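Drullport Placement Benchmark: Set-up Guide
Section 4. Recording the circle task

4.1 Purpose

The circle task measures how well a trained policy places a small object inside a drawn outline. The Dridosska result (209 demonstrations, tested over 90 trials) depends on the layout given in this section. If you change the layout, report your scores separately.

4.2 Preparing the board

1. Cover the table with a white cloth. Creases and light stains do not matter, but smooth out any fold that would lift the board.
2. Lay the whiteboard flat on the cloth, at an angle to the arm, with the hinges on the near side.
3. Draw one circle freehand in thin black marker. Do not use a template. The Michalski scoring script fits its own curve to the line.
4. Place the red cube on the board within reach of the arm.

Note: Old marker lines confuse the curve fit. Wipe the board before drawing a new circle. Faint smudges can stay.

4.3 Checking the wrist view

5. Start the wrist stream and look at it on the monitor before you move the arm.
6. Check that both the cube and the line can be made out past the finger links. 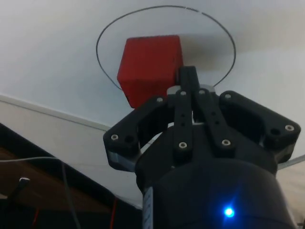
7. Keep the exposure fixed for the whole session. Automatic exposure shifts when the fingers cross the white board, and the policy picks up on the change.
8. Save one still from the wrist stream at the start of each session.

Caution: Keep hands clear of the finger links while the gripper is powered. The links can pinch.

4.4 Recording a demonstration

9. Bring the gripper in beside the cube with the fingers open.
10. Pause before closing. The Parnport logger uses the pause to split the approach from the grasp.
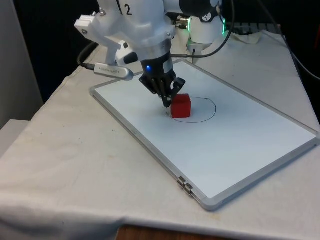
11. Close the fingers at low force. Stop if the cube tips or slides.
12. Trim each demonstration to 486 steps. Shorter ones are padded by repeating the last pose.
13. Save the side view together with the wrist view. Scoring uses the side view only.

Note: A cube touching the line counts as "on line". It is scored as half a placement, whichever side most of it lies on.

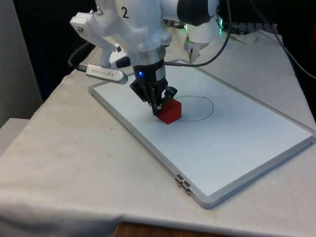
4.5 Rejecting bad recordings

Delete a demonstration if the board moved, if either stream dropped frames, or if the operator corrected the grasp more than once. We removed 27 recordings under this rule before training. Keep the log file for each deleted recording, as the session numbers must stay in sequence.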